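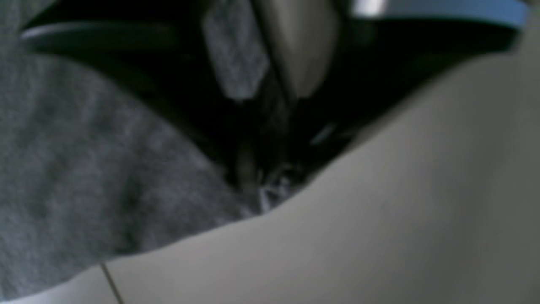

**Can a machine fold the laundry for us yet?**

It can fold some of it, slowly, when a person stands near and is ready to help.

I give this answer to my neighbors, to my mother on the phone, and last month to a man who sat beside me on the train to Taltstead. Most of them are disappointed. They have seen the short films where a towel becomes a perfect square in a few seconds, and they believe the machine must already be in the stores. I work in the linen room of a hotel, so I have my own reasons to follow this question, and the editor has asked me to write down what I learned this spring.

In March I visited the workshop of Arne Kuhlmann in Durkholm. He builds and tests machines for small laundries, and he is a patient man with visitors. His present project has the name Lorus. I asked if I could bring a list of the tasks we do in one morning at the hotel, and he agreed to go through it with me.

We began with the large flat pieces. For sheets and tablecloths, the answer has been good for many years. A big ironing line takes the sheet from two people, pulls it straight, presses it and folds it. Our hotel has such a line. On a normal morning we send 200 sheets through it before the coffee break, and I have no complaint except the noise. But the line does not look for the sheet in the cart. It does not find the corners. Oliwia Tomaszewski and I do that, one on each side, and it is the part which makes our shoulders tired.

The next part of my list was small cloths: napkins, face towels, cleaning rags. I had expected these to be the easy ones. Mr. Kuhlmann explained to me that a small cloth in a heap is a hard problem, for the machine must first decide what it is looking at. A cup has the same shape each time you put it down. A cloth never has.

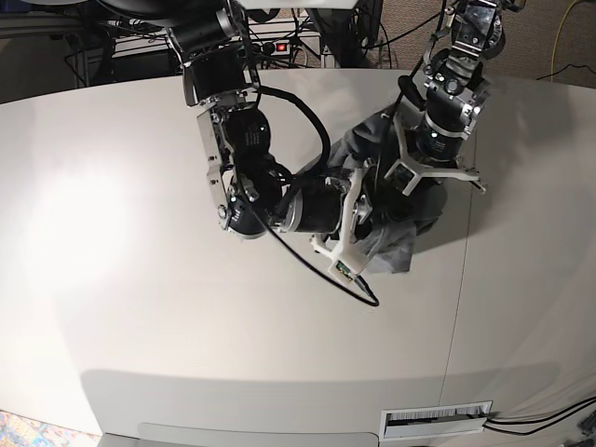 When I train a new person in the linen room, I start with corners. I tell them to find one, follow the hem with the fingers to the next one, and only then lift. People learn it in a morning and after that they do it without looking. It is the same problem for two arms over a gray cloth that lies bunched on the table, with parts of it tucked under the arms themselves: the corner you need can be just in the place you are covering. My hand would feel a hem there. How much a gripper can feel depends on what the builders put into it, and Mr. Kuhlmann says this is where he spends most of his evenings now.

He showed me the record of one of his longer tests. The machine had 127 tries with a single hand towel, and in 9 of them he had to step in and spread the towel himself. I thought this was a fine result. He did not agree. "In your hotel you have more than one towel," he said, and I had to admit it.

We did not reach the fitted sheets. I had them on the list, and he took the pen and crossed them out, very politely.

What should our readers do with this? If you run a laundry and someone offers you a folding machine, ask to bring your own cart of mixed, tangled linen to the demonstration. Marcus Dvorak did so before he bought for his two shops, and he came home with a machine for bath towels only. It needs a person to feed it. He is satisfied, and that person now does less bending than before.

For the home I would wait. My own basket is standing in the hallway as I write, and I will fold it tonight with the radio on.

Questions about the ironing line can be left for me at the Escobedo desk, room 901, in the afternoon.

*Arlo Halvorsen*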